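Seltcombe Workshop Notes
Bench Tips: Comparing Grippers for Work Inside a PC Case

Gripper specifications are usually quoted for clean blocks on a flat surface. A desktop tower is a harder test. The parts are thin, the slots are tight and there are loose cables across the path. The tips below come from running two finger sets, the Hondunum narrow and the Solard wide, on the same arm and controller.

Set up the case first. Lay the tower on its side with the panel off and the opening facing up. Keep the power supply cables in the same position for every run. A cable that shifts between trials will change the result more than a change of fingers does.

Use a fixture before a real slot. A printed plate with blocks and a card slot costs little and can be reprinted when a finger digs into it. Move to the motherboard only when the insertion is repeatable on the plate.

Close on the long edge of the module, near the center. Off-center grips let the stick tilt, and one end reaches the slot early. Keep fingertips clear of the contacts.

Run both camera views. The fixed view shows arm clearance over the drive cages. The wrist view shows the fingertips and the part, and is the one to use for final alignment.

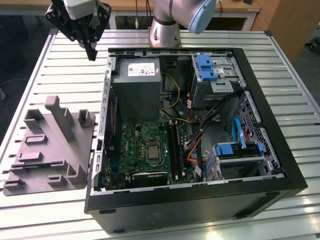
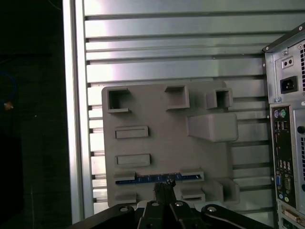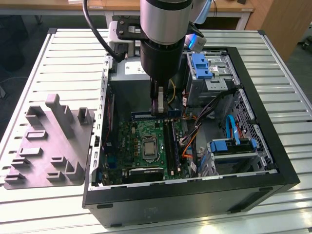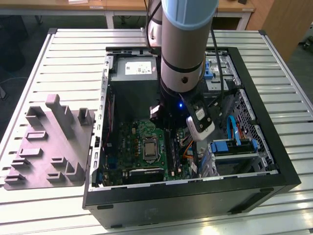 Bench with open tower and fixture tray (first, third and fourth); wrist view of a card in the upright plate (second).

Force limit. Start at 18 N closing force and raise it in small steps. At 34 N the narrow fingers left marks on a scrap module. The wide fingers held the same module at a lower setting but touched the neighboring slot on the way down.

Approach speed. Slow the last part of the descent to a fixed value and leave it there for the whole comparison. Changing speed and fingers together makes the log useless.

Trial count. We ran 52 insertions per finger set. Fewer than that and one bad batch of grips moves the average.

Controller. The Yupanqui box logs position and grip force in one file. Set the buffer to 2,000 samples or the end of a long insertion is lost. Save the file under the finger name and trial number.

Between sets, wipe the fingertips with alcohol and check the screws on the linkages. Rerun the zero routine after any finger change, including a change back to the same pair.

Filed under: bench setup, grippers, PC parts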